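Chapter 7
Clean Enough? How Household Advice Gets Made

Most people can tell you how a kitchen ought to be kept. Ask them how they know, and the answers get thin fast. Somebody's mother did it that way. It was on the back of a bottle. A teacher said so once. This chapter looks at household advice as a kind of claim, and it asks you to treat that claim the way you would treat any other: Who is making it, what did they measure, and what would have to happen for them to admit they were wrong?

We start with cleaning because cleaning advice sounds so sure of itself. It is usually given as an order. Wipe this daily. Replace that weekly. Never mix these, always rinse those. Some of it is very good advice (the warning against mixing bleach and ammonia is backed by plain chemistry and a long record of people getting hurt). But good and bad advice are printed in the same type, and the confident tone tells you nothing about which one you are reading.

Take a case we will come back to several times. In 1892 a household manual published in the town of Plusstead told its readers that a sink should be scalded every evening "to kill the vapors of the drain." The vapors were a mistake. Foul air was widely blamed for illness, and the author, like most writers of such manuals, repeated what was in the other manuals. Scalding a sink may well have done a little good, for reasons the author did not have. It is tempting to give the manual credit for that. You should resist. A person who is right by accident cannot tell you when the rule stops working.

Now move forward to the present. A cleaning products firm named Nandura ran a campaign built on one figure: a kitchen sink, it said, carries 300 times more bacteria than a bathroom floor. The number was repeated in newspapers and on morning television, and it found its way into at least one school health handout. Very few of the people repeating it asked which sinks, which floors, or which bacteria.
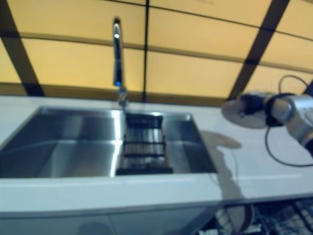 Figure 7.1 A stainless steel kitchen sink. Looking at a surface will not tell you how many bacteria are on it.

Domingo Medina, a public health lecturer, did ask. He wrote to the firm and was sent a two-page summary. The samples had come from 60 homes, all of them in one suburb, Zabala, and all of them belonging to people who had answered an ad about cleaning. The floors had been swabbed in the middle of the room. The sinks had been swabbed at the drain. If you go looking for the dirtiest spot on one surface and an ordinary spot on the other, you will get a large number, and it will be a large number nearly every time you try.

There was a second problem, and it is the one students tend to miss. A count of bacteria is not a count of sick people. Most of the bacteria in a home do no harm to a healthy person. To show that a dirtier sink is a more dangerous one, you would need to follow households over time and record who got ill and with what. The summary had nothing of the kind. It went straight from the swab to the spray bottle.

Does this mean you can stop washing your sink? No, and be careful of anyone who jumps to that. Raw meat juice in a sink is a real way to spread real disease, and the case for cleaning up after it does not depend on Nandura. A weak argument for a claim leaves the claim about where it was before. What Medina's letter showed was smaller - that this figure, gathered in this way, could not carry the weight that was put on it.

The medical statistician Nicanor Palacios later tried something closer to a fair test. His group, working in Asato, signed up 251 households and chose by lot which of them would get a strict cleaning schedule. The rest were left to carry on as usual. We will go through the results in Section 7.3, where you will find that they are less exciting than either side had hoped. We will also look at who dropped out partway, a matter the published report covers in a footnote and which deserves a good deal more than that.

Before you read on, write down three household rules that you follow. Next to each one, put where you learned it and what you think would happen if you quit following it for a month. Keep the page. You will be asked to mark it up at the end of Section 7.4, and the exercise is not worth much if you fill in the answers afterward.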